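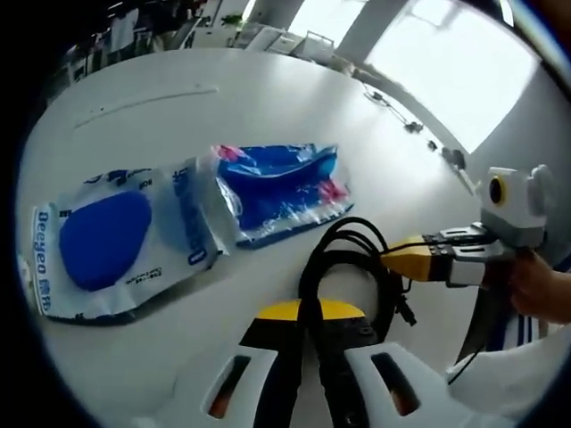
El cable que nos costó una mañana (y lo que hemos cambiado desde entonces)

Muchos de vosotros habéis preguntado en el pasillo qué pasó en junio con las sesiones de manipulación de paquetes, y como la historia ha ido creciendo de boca en boca - he llegado a oír que hubo humo, y no, no lo hubo - me parece justo contarla con calma en el boletín.

Estábamos con el encargo de Steltia, que nos pide demostraciones hechas a mano con las dos pinzas: coger un envoltorio de plástico, separarlo del de al lado, volver a dejarlo sobre la mesa. Parece poca cosa, pero los plásticos brillantes y arrugados son de lo más traicionero que hay, y por eso el objetivo era llegar a 838 demostraciones antes de pasar a las bolsas más grandes. Llevábamos 607 cuando Souad Ghoneim, que tenía esa mañana las pinzas en la mano, notó que la izquierda le daba un tirón al levantarla. Poca cosa, dijo, como cuando se te engancha la manga en el pomo de una puerta. Siguió un par de intentos más y entonces la pinza dejó de enviar la apertura de los dedos. La cámara seguía grabando tan tranquila, así que en pantalla todo parecía normal.

El mazo de cables se había ido cerrando en un bucle cada vez más corto, y el conector cargaba con un peso para el que no está pensado. Al abrir la carcasa, Rachid Sqalli encontró dos hilos pelados que se tocaban según el ángulo de la muñeca. A Souad no le pasó nada, y eso es lo primero que queremos dejar dicho, pero un cable pelado junto a una mano es un incidente de seguridad y como tal lo hemos registrado.

Lo más fastidioso vino después, revisando los datos. El fallo era intermitente y llevaba tiempo asomando: unas 300 demostraciones tenían saltos en la señal de apertura, pequeñitos, de los que se te escapan si solo miras el vídeo. Rachid las repasó todas con una paciencia que ya quisiera yo para mí, y al final hemos preferido repetirlas enteras. Ilent nos prestó un par de conectores acodados mientras llegaban los nuestros, y desde aquí les damos las gracias (¡y prometemos devolverlos!).

A partir de ahora, os pedimos a todos lo siguiente. Antes de empezar, extended los cables y comprobad que el bucle pasa holgado por encima de la mano. Si notáis un tirón, aunque sea leve, parad y soltad las pinzas; no hace falta terminar la toma. El extremo de la mesa tiene que quedar libre de clips y cables sueltos, que ahí se engancha todo. Y cada 400 cierres, cambio de conector, esté como esté.

El programa de captura también avisa ya con un pitido bastante desagradable cuando se pierde la señal. Si os molesta mucho, hablad con Rachid, que fue quien eligió el tono y lo defiende con entusiasmo. Las sesiones repetidas se hacen por las mañanas en la sala Ouali, y quien quiera apuntarse a un turno puede escribir directamente a Souad.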